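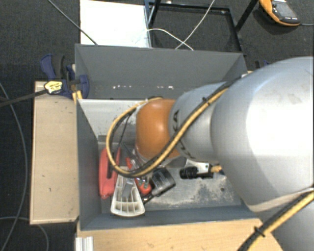
Orvokki Hakala has a folder on her kitchen table with 11 letters in it. All of them are from elected officials, or at least from their offices, and she says not one of them answers what she asked.

"Read the second paragraph," she told me, sliding one across. "Then read the second paragraph of this other one. It's the same paragraph. I wrote about the comment period in the first and about the post office in the second."

She was right. Both thanked her for her passion.

I went to see Hakala on 5 November 2025 with some doubts of my own. Plenty of people complain that their representatives don't listen, and a fair number of them mean that their representatives don't agree. I put that to her early on.

"Sure, I've heard that," she said. "I don't need them to agree. I'd like a sign that a person opened the thing."

She started writing in February, when the state House was taking comments on a bill to shorten the notice period for local hearings. Her first attempt went through a web form run by a contractor called Edix. The form made her pick a topic from a menu. Notice periods were not on the menu, so she picked "Other," and four minutes later she had a reply about highway funding.

"Highway funding," she said again. "I don't even drive at night."

The office told me that the form sorts messages by topic and that staff review them regularly. I asked what regularly meant and was told it depends on volume. I asked what the volume was and was told to submit a records request. I have submitted it, through a form.

After that, Hakala switched to paper. Then she tried the phone, where she found that a message over a certain length gets cut off. Then she tried Cornico, an advocacy group that will send a letter for you if you type in your zip code. She used it once.

"They wrote it for me and I just put my name on," she said. "So 600 people sent the same letter. Now why would anybody read that? I wouldn't. I'd look at the top one and put a number on the pile."

Cornico says on its website that volume gets attention. Maybe it does. I couldn't find a vote that moved because of it, and when I asked the group for one, I got a brochure.

Her one live conversation came at a town hall in the Farkumach community center, hosted by a legislator's district director named Mac Giolla. Questions had to be written on cards and handed in at the door. Hakala's wasn't drawn. She caught him in the hallway afterward – he was putting his coat on – and they talked for a while about the bill.

"He was nice," she said. "He knew what I was talking about. He said he'd pass it along."

Did he?

"Well, how would I know?"

Mac Giolla, reached by phone, said he remembers her and that he did pass it along. He couldn't say to whom. The bill went through by 20 votes and the notice period is shorter now.

I asked Hakala whether she thought any of it had been worth the stamps. She didn't care for the question.

"You want me to say no so you can write that it's all fake," she said. "I don't know that it's all fake. I know I can't tell – and I think they like it that way."

She has another letter half written, on the new hearing schedule. It runs to one page and has a single question in it, underlined twice, with her phone number right under that.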